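Spent most of June getting my grandmother's dining table ready to move from Mukstead to our new place in Venwood. A few notes for anyone about to do the same with old furniture.

Measure the doors first. Then measure the hallway, and the turn at the end of the hallway. Our front door was fine. The turn was 2 inches too tight, so the legs had to come off.

Lombardi quoted me $865 for the move, table only, with a crate. A smaller company quoted $593 with blankets and no crate. I went with the cheaper one and bought my own cardboard corners.

Ask what the insurance pays. Basic coverage usually goes by weight, and a table can be worth a lot more than its weight suggests. I paid extra for full value. It took three emails to get that in writing.

Old leg bolts can be stubborn. I put a little penetrating oil on the threads, left it overnight and tried again in the morning. Put the bolts in a bag and tape the bag to the underside — not to the top, because tape can lift a finish.

Same goes for plastic wrap. Don't put it straight on polished wood, especially in warm weather. Cotton sheet first, then blankets, then the wrap if you want it.

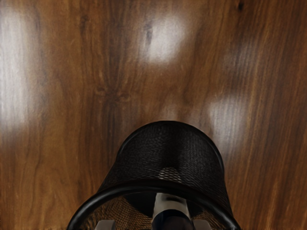
Morena Santoro replied that she'd skip the wrap completely. Her sideboard sat in a hot truck for two days and the plastic left cloudy patches, even with a sheet under it. She uses wide rubber bands over the blankets now.

Fair point. I'll add that my movers used bands too, and the blankets stayed put the whole way.

Carry the top on its edge, never flat. Two people is enough for a six-seater. Three is better on stairs, with the third one watching the walls.

Once it's in the new house, give it a few days before you judge anything. Leaves that stick in one house may slide fine in another. Keep it away from the radiator and out of direct sun.

Next job is the chairs. Four of them need new seats — if you know a good caner near Venwood, send me the name.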